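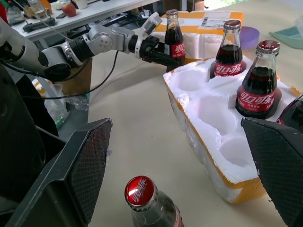

3.2 Collecting demonstrations: bottles and foam tray

In this unit each group records examples for the packing task. Two arms share one tray, and the view comes from the wrist of one of them. Please read the rules before Friday.

- One episode is one bottle. Do not join two bottles in one recording.
- Change the starting place of the bottle after every 5 episodes.
- Keep both cap colours, red and silver-grey, in your set.
- Failed grasps are also saved, but labelled "fail".

Last year's set has 3,032 episodes. Questions go to Puspita Rahman.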